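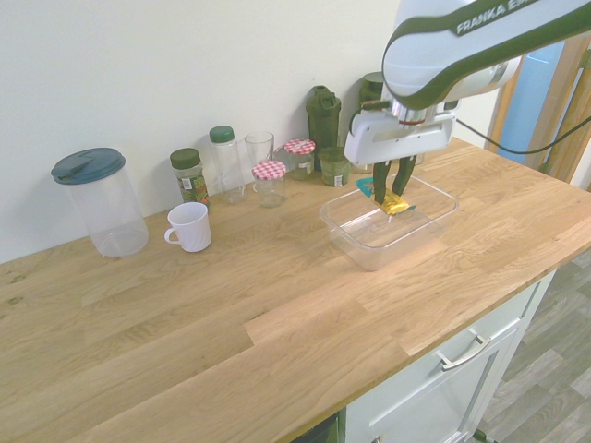

Why does the gripper report a good grasp when there is nothing between the fingers?

The stored closed position has drifted away from the real one. With the fingers fully shut, the controller reads a small gap and takes it for a thin part. Clear the fingers, home the gripper, and check that the closed width reads zero before starting another run.

Most of what follows is how we got to that answer on the countertop cell, and what else we changed while we were there. The cell picks small wrapped items off the counter and puts them in the clear bin. Thin foil packets are the worst case. They crush down to almost nothing, so the grasp check has very little to work with, and a small error in the closed width is enough to fool it.

Ticket 311
Status: closed
Cell: Mnguni countertop
Reported: false grasp, arm carries on to the bin with empty fingers
Priority: normal
Related: none

12 shares 5 comments 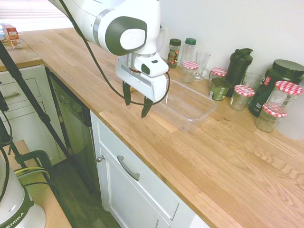
Logged by Carys Wynne, Clekov cell support
Second reader: Ghassan Haddadin

8:40 am. Ghassan reports that the overnight run of 173 cycles finished without a stop, but 4 of the picks were logged as good with no packet delivered. The packets were still on the counter in the morning. No error in the controller log. He has left everything as it was.

8:55 am. Read through the run log. The 4 bad picks are all in the back half of the run and all on foil packets. Nothing wrong with the approach height on any of them. Reported width at close is small but above the threshold in every case, so the program did what it was told.

9:10 am. Closed the fingers by hand command with nothing in them. Width does not read zero. Opened and closed again, same reading. Wiped both fingertips with a dry cloth in case there was tape residue on the pads. No change.

9:25 am. Homed the gripper. Width closed now reads zero. Opened to full stroke, closed, still zero. Would have left it there, but Ghassan pointed out that the gripper was homed before the overnight run as well, and it is in his start sheet with his initials. So something moved it, or the homing itself was bad.

9:40 am. Looked at the start program. Homing is called right after the arm reaches the ready pose, with no check that the fingers are empty. If a packet from the last test is still held, the gripper homes on the packet and stores that as closed. The error would go the other way though – the closed width would read below zero, and we saw it above. Ruled out as the cause here. Fixing it anyway, see change list.

10:05 am. Watched the cable. The black cable makes a loop near the wrist, and the size of that loop depends on how the last person dressed it. Ran the arm slowly through the pick pose, the lift and the bin pose. At the bin pose the loop pulled snug against the housing, and at the far end of the wrist turn it was tugging on the connector. Paused there and wiggled the connector by hand. The gripper dropped off the bus for a moment and came back by itself.

10:15 am. Repeated with the fingers closed and empty. Same thing, and when the gripper came back the closed width had shifted. That matches the overnight readings. The Nakari driver picks the connection up again without raising an error, and the program never asks.

10:30 am. Asked Ghassan whether anyone had touched the cable lately. He re-tied it in May when he swapped the fingers and has not looked at it since. The ties near the wrist have slid some way down the arm from where he says he put them.

10:50 am. Powered down. Cut the old ties. Reseated the connector at the gripper end until it clicked. Dressed the cable again with a wider loop at the wrist and 3 hook-and-loop straps in place of the zip ties. Checked that the loop does not hang low enough to catch the tall bottles and jars along the wall when the arm comes in over the bin.

11:05 am. Power on, home, closed width zero. Moved through all poses at low speed, then at working speed. Wiggled the connector at the bin pose. It stayed on the bus.

11:20 am. First test picks with the foil packets. Good. Carried on with a mix of wrapped items. Tried a deliberate miss by taking the packet away after the arm had started down. The program saw the empty close, opened, and went back to ready as it should.

Changes made

Start program now opens the fingers fully and waits for a key press before homing. Ghassan wanted this on a timer. I prefer the key press for now, and it can be changed later if the start sheet gets annoying.

Closed width is checked with empty fingers after every bin drop. If it is not zero, the program stops and prints the reading.

A lost gripper connection now stops the run. The Nakari driver had a setting for it, switched off by default.

Cable straps added to the weekly check, under the clamp and table bolts. The Trurnard sheet has the old tie positions drawn on it and needs a new drawing.

Not changed: approach height, closing speed, grasp force, fingertip pads. The pads have some life left in them.

4:30 pm. Full repeat of the overnight program, 173 cycles, same packets. No false grasps. Two honest misses, both caught and retried. Closed width read zero at every check.

4:45 pm. Ghassan asks if the spare cable on the shelf should go on instead. I would keep this one while it behaves. If the connection stop trips even once with the straps in the right place, swap the cable and open a new ticket that refers to this one.

Closed by C. Wynne. Drawing for the Trurnard sheet still to do, with Ghassan.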